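チケット 3350
件名:見学会デモ卓、テープの把持で間欠的に停止する
状態:解決済み(経過観察)
優先度:高
起票:Azlan Khoo(Arnholm 実演担当)
担当:Elaheh Kazemi(Kuststead 制御サポート)
関係者:Dean Dawber、Lionel Rowbotham、Ashley Whiteley
設置場所:Grutedville 事業所 一階 展示室
対象:卓上ハンドリングデモ「Egan」

1. 起票内容(Khoo)

二月の見学会に向けたリハーサル中、テープを把持する工程でアームが停止します。操作画面には「把持確認タイムアウト」と表示され、再開ボタンを押すと続行できる場合と、原点復帰からやり直しになる場合があります。発生は不定期で、午前のリハーサルでは一度も出ず、午後に入ってから連続して出ました。

見学会では一組あたりの持ち時間が短く、途中で原点復帰が入ると後の組の案内に影響します。当日までに原因を特定するか、少なくとも停止時に短時間で復帰できる手順をいただきたいです。

電源の入れ直し、非常停止ボタンの解除確認、コントローラ側コネクタの目視確認は実施済みです。改善はありませんでした。

2. 一次回答(Kazemi)

状況を確認するため、次の情報をお送りください。

・停止直前から直後までの動作ログ(操作画面の「保守」→「ログ書き出し」)
・把持確認タイムアウトの現在の設定値
・使用中の動作プログラム名と最終更新者
・展示室の照明条件(点灯している系統、ブラインドの開閉)
・停止時の卓上の状態がわかる写真

原因が判明するまで、把持確認の機能自体を無効にする設定変更は行わないでください。つかみ損ねたまま搬送動作に入ります。

3. 追加情報(Khoo)

ログを添付しました。タイムアウト設定は初期値のまま、プログラムは展示用の二番です。最終更新者の欄は Dawber になっています。照明は天井の全系統を点灯、ブラインドは午前が閉、午後が開です。来場者の動線を確認するため、昼に開けてそのままにしていました。

卓上の配置は、白い容器にペン、紫のトレイに赤いブロック、テープは卓に直置きです。テープは横倒しで、上から降りて取りにいきます。
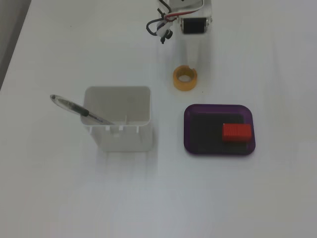 ログの時刻と照らすと、停止はすべて下降完了から把持確認までの間に起きています。赤いブロックの工程では一度も止まっていません。ペンの工程は、リハーサルの後半を省略したため試行回数が少なく、判断できません。

4. ログ解析(Kazemi)

添付ログを確認しました。結果は次のとおりです。

(1)モータ電流、各軸の偏差に異常はありません。機械的な引っかかりや通信断の記録もありません。
(2)停止した試行では、認識された把持中心が正常時の値から半径方向にずれています。ずれの向きは一定で、いずれも窓側と反対の方向です。
(3)ずれた状態で指を閉じるため、テープの外周に当たる位置が浅くなり、把持確認のしきい値に届かないままタイムアウトしています。
(4)同じ時間帯でも、赤いブロックの把持中心は安定しています。

午後にブラインドを開けてから発生している点とも整合します。横からの外光で卓面に影が伸び、テープの輪郭抽出に影の縁が混入している可能性が高いと考えます。テープは明るい色で白い卓面との輝度差が小さく、影の影響を受けやすい対象です。

切り分けのため、以下を順に実施してください。条件を同時に二つ以上変えないでください。

手順A ブラインドを全閉にし、テープ工程のみを連続で20回実行する。
手順B ブラインドを全開にし、同じ工程を20回実行する。
手順C 手順Bの状態のまま、露光設定を「固定・低」に変更し、20回実行する。

各手順の前に原点復帰を行い、テープは毎回同じ面を上にして置いてください。

5. 実施結果(Dawber)

Khoo に代わり、現地で実施しました。

手順A 停止なし。
手順B 停止あり。7回目、8回目、15回目で把持確認タイムアウト。
手順C 停止なし。ただし、認識スコアが全体に低下。しきい値は下回らず。

なお、手順Bの8回目は再開ボタンで続行できず、原点復帰が必要でした。前回停止時の再試行カウンタが残っていたためと思われます。プログラム二番では、再試行カウンタの初期化が工程の末尾に入っています。前回の更新時に私が末尾へ移したもので、変更履歴への記載が漏れていました。

6. 回答(Kazemi)

切り分けありがとうございます。本件は要因が二つ重なっています。

要因1 外光の影による把持中心の誤認識(停止の直接原因)
要因2 再試行カウンタの初期化位置(再開ボタンで復帰できない原因)

要因2は、初期化を工程の先頭に戻せば解消します。修正版のプログラムを展示用三番として登録しましたので、二番は削除せず無効化してください。

要因1は、ブラインド全閉での運用を推奨します。露光の固定でも停止は出ませんでしたが、スコアの余裕が減るため、曇天や夕方の条件で別の停止を招くおそれがあります。

7. 現地からの照会(Whiteley)

見学会の受付と案内を担当しています。ブラインドの件で確認させてください。展示室の窓側は来場者の待機場所になる予定で、全閉にすると通路がやや暗くなります。通路側の一枚だけ開けることは可能でしょうか。卓からは最も離れた窓です。

また、来場者が卓の近くに立つことによる影響はありますか。床の立入線は卓の端から55センチで引いています。

8. 回答(Kazemi)

通路側の一枚については、開けた状態で手順Aと同じ試験を行い、停止が出なければ問題ありません。見学会の開始時刻に合わせて実施してください。時間帯で光の入り方が変わります。

来場者の影は、立入線の外であれば天井照明の配置上、把持領域には届かない見込みです。ただし、カメラのフラッシュは認識のタイミングと重なると誤認識を起こします。フラッシュ撮影は控えていただくよう案内をお願いします。

立入線の距離そのものの妥当性は本チケットの対象外です。Grutedville 事業所の安全担当の判断に従ってください。

9. 再試験(Rowbotham、Dawber)

条件:展示用三番、天井照明全点灯、通路側ブラインド一枚のみ開、13時開始。

テープ工程のみを20回実行し、停止なし。把持中心のばらつきは手順Aと同程度。続けて、ペン、ブロック、テープの全工程を通しで3回実行し、停止なし。

途中で意図的にテープを取り除き、把持確認タイムアウトを発生させた。テープを戻して再開ボタンを押したところ、原点復帰なしで続行した。要因2の修正は有効と判断する。

補足として、ペンの工程を個別に確認した。ペンは背の高いペン立てに、ほぼ垂直に立てた状態で試験している。試験時の上方からの進入に干渉はなかったが、ペン立てを手前に寄せると、テープ工程へ移る際の軌道に近づく。ペン立ては奥、トレイは手前の配置を標準とし、卓の裏面に貼った配置図も同じ内容に更新した。
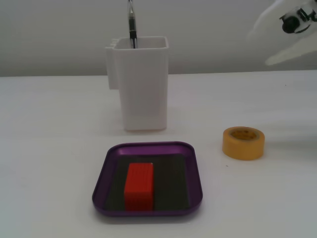

10. 見学会当日の運用手順(確定版)

開場前
1. 通路側の一枚を除き、ブラインドをすべて閉じる。
2. 操作画面で展示用三番が選択されていることを確認する。
3. 原点復帰を行い、全工程を一回通しで実行する。
4. 指先の汚れと配線のたるみを目視で確認する。

組の入れ替え時
1. アームが待機位置で停止していることを確認する。
2. 物品を配置図の位置に戻す。来場者が触れた場合も同様。
3. 開始ボタンは案内担当の合図を受けてから押す。

把持確認タイムアウトで停止したとき
1. 卓上に手を入れる前に一時停止ボタンを押し、表示灯が黄になったことを確認する。
2. テープの位置を直し、手を引いてから再開ボタンを押す。
3. 同じ組で二度停止した場合はテープ工程を飛ばし、ブロック工程から続ける。画面右下の「工程選択」を使用する。
4. 停止時刻を記録用紙に書く。ログの書き出しは閉場後でよい。

11. 当日報告(Khoo)

見学会は予定どおり終了しました。デモの実行は計23回、停止は1回です。停止は夕方の組で、テープ工程の把持確認タイムアウトでした。物品を戻す際にテープが配置図からずれていたことを、操作担当の Rowbotham が停止後に確認しています。上記の手順で復帰し、原点復帰は不要でした。

来場者から動作速度についての質問が多く、もっと速く動かせないかとの要望もありましたが、当日の速度設定は変更していません。

ログ一式を添付します。

12. クローズ処理(Kazemi)

当日ログを確認しました。停止した試行の把持中心は実際のテープ位置と一致しており、認識の誤りではありません。テープの位置が設定範囲の外側にあったため、指の閉じ方向の補正が上限に達しています。要因1、要因2の再発には該当しません。

展示用三番を正式版とし、二番は次回の保守時に削除します。変更履歴には、再試行カウンタの初期化位置について Dawber の記載を追加済みです。

速度変更の要望は別チケットで受け付けます。希望する工程と、見学会での一組あたりの持ち時間を記載のうえ起票してください。

同一条件で再発した場合は、本チケットを再オープンし、停止時刻を含むログを添付してください。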